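Review: Trendudel hand-held gripper kit, after one term with a robotics club
Posted 7/10/23

Our school club bought the Trendudel kit to collect pick-and-place demonstrations, having been talked out of the Jokon by its price and out of the Sequeira by its manual, which runs to 141 pages and still doesn't tell you where the battery goes. The Trendudel cost us $64 second-hand. I supervise, meaning I hold the sign-out sheet and say "careful" a lot.

The idea is simple enough. A student squeezes the handle, the fingers close, the camera on top records the lot, and later the club's little arm tries to copy it. Our target for the year was 3,000 recordings. We finished on 3,129, a figure the students now bring up whenever I ask them to tidy anything.

Most of those were done on the plain white table, with a light blue basket at the far end as the drop-off. We tried a patterned tablecloth in week two. I'd leave yours in the cupboard.

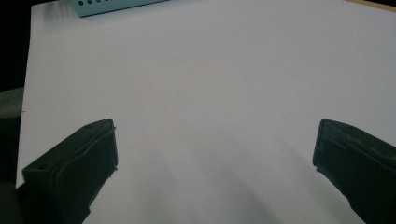 Build quality

Mixed. The handle is solid and the trigger has a good, firm pull that smaller hands can manage. The fingers are another matter. The right one has a pale scuffed ridge along the top, and both have ragged bits near the tips, which the seller's listing called "light signs of use". They still grip a marker or a foam block without complaint — coins, forget it.

Using it with a class

Allow a full session for everyone to learn to move slowly. Fourteen-year-olds treat a gripper as a weapon for the first half hour and a puppet for the second. After that they're better at it than I am, and keen to tell me so.

Software

The Janduteo labelling program we paired it with is fine once it's running. It forgets your folder names in favour of its own, and the grey export button looks switched off when it isn't.

Worth buying?

At the second-hand price, yes. Budget for spare fingers. We've ordered ours, due in November.

Three and a half stars.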